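3.2 Tray layout and item fit

The second part of the study looked at how a small mixed set of goods sits in a divided tray. Mixed sets are common in sample boxes and gift packs, where one container has to serve several shapes. We used a square black tray with raised rims and two thin dividers, giving two small compartments on the left and a tall one on the right. The items differed in outline: a flat white ring, a small white cube, and a long wrapped candy. The layout was drawn up by Pappas and Zervas from an earlier Baltow sample box (see Figure 2).
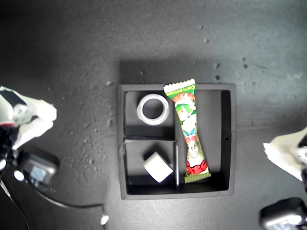

Figure 2. Divided tray with the ring at upper left, the cube at lower left, and the candy wrapper lying diagonally across the right compartment and over the top rim.

The ring is the simplest case. It lies flat, and its open center leaves the compartment floor visible, so a packer can tell at a glance which cell has been filled. The cube is small for its cell and can come to rest at any angle. We did not treat a tilted cube as a fault. An item was scored as placed if it lay inside its own compartment, and as overhanging if any part of it crossed a rim or divider.

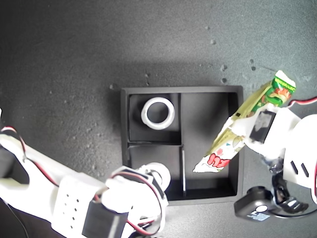
Each layout was scored at three stages — empty, partly filled, and full — and the order of filling was left open. Two raters, Panagiotou and Xenos, scored all 100 layouts separately and then compared their sheets. Most of their differences concerned the wrapped item, where a crimped end resting on a rim was read as placed by one rater and as overhanging by the other. We settled these cases in favor of overhanging.

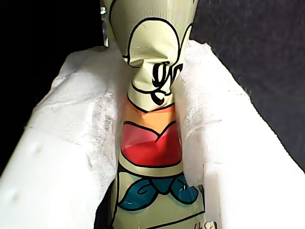
Printed film and paper raise a separate question. A wrapper pinched at the waist shows deep creases there, and any lettering that crosses the pinch becomes hard to read. Bold outlines and wide bands of color hold up better, and a large motif such as a heart can still be recognized when the material close to it is wrinkled. For this reason we scored the print in two zones, the waist and the body, following the Gusham scale for flexible packs. 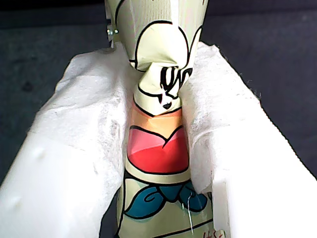

Soft material against the sides of a pack spreads the pressure over a wider area, but it does not remove the creasing at the narrowest point. Vaněk's notes on twisted wrappers describe the same pattern — the folds run outward from the waist and fade toward the body. Scores for both zones are given in Section 4, along with the overhang counts for the right compartment.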